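Notes on the second batch of teleop demos
8 Apr 2021

The second batch for the Beddale arm is finished. The target was 600 demonstrations, split between kinesthetic teaching (hand on the wrist, gravity compensation on) and remote control from the leader arm. I kept 85 percent. The rejects were mostly mine: late gripper closes, long pauses, and a run in March where the clock on the wrist camera drifted against the joint encoders.

Kinesthetic demos are quicker to record and worse to train on. My forearm gets into the overhead view, and the policy never sees a forearm at run time. Masking helped a little. The joint torques are also useless, as they include whatever I was doing with my hand. For anything involving contact I now use the leader arm only.

Remote control has the opposite problem. The Gandura leader has no force feedback, so I judge contact from the wrist stream. Logging is at 30 Hz. Latency from leader to follower is about 4 frames, enough that I overshoot on approach and correct. The corrections end up in the data and the policy learns them. 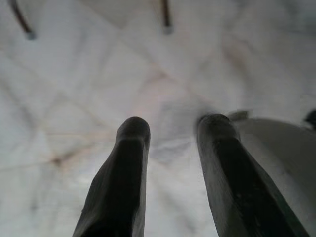 I tried two fixes for the overshoot. The first was to scale leader motion down near the work surface, which made the approach cleaner and every episode longer. The second was to relabel actions with the follower's measured position a few steps ahead, in place of the leader's commanded one. The second worked better and needed no new recording. The script started from one in the Brerkum repo, with the gripper channel left alone. Relabeling that channel delays the close.

Focus on the wrist camera is fixed and set too near. Surfaces past the fingertips come out soft. I have not changed it, because that would split the dataset.

Next is the same task with the fingers swapped for the Eyvindsson pair.

Comments (3)

mkt_servo: Did you filter the measured positions before relabeling? Mine were noisy at low speed.

Author: Short median filter, joints only.

palletjack: Same forearm problem here. Gave up on hand guiding last year.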